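## Pairing your Wuvitz band with your phone

Welcome to the part everybody wants to skip to! Before you start, let the band charge until its light stays a steady green (a brand-new one can take a good while, so this is a fine time to make coffee). You'll also want your phone close by with Bluetooth switched on.

1. Open the Nuka app and tap **Add a band**.
2. Hold the side button on the band until it buzzes twice.
3. Pick your band from the list. It shows up as "Wuvitz" followed by the last four digits printed inside the clasp.
4. Type in the code you see on the band and tap **Pair**.

**Note:** If you're moving over from an older band, unpair the old one first. The app will happily hold on to both, and then your steps end up split between them, and sorting that out is a chore.
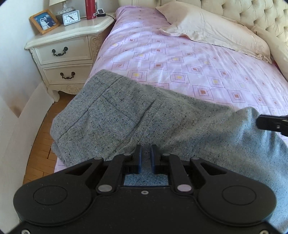

Once the two are talking, the app asks what you'd like to share. Take your time with this screen, please. Heart rate and sleep stay on your phone unless you turn on **Cloud backup**, and you can change your mind later under **Settings > My data**.

5. Choose your sharing options and tap **Save**.
6. Set a daily step goal. The app suggests 2,140 to begin with, and you can raise it whenever you like.
7. Leave the app open while the band updates itself.

**Caution:** Don't put the band back on its charger or walk off with your phone during the update. If it stops partway, hold the side button until the screen goes dark, then go back to step 2.

The band keeps 576 hours of readings on its own, so a weekend away from your phone won't cost you anything.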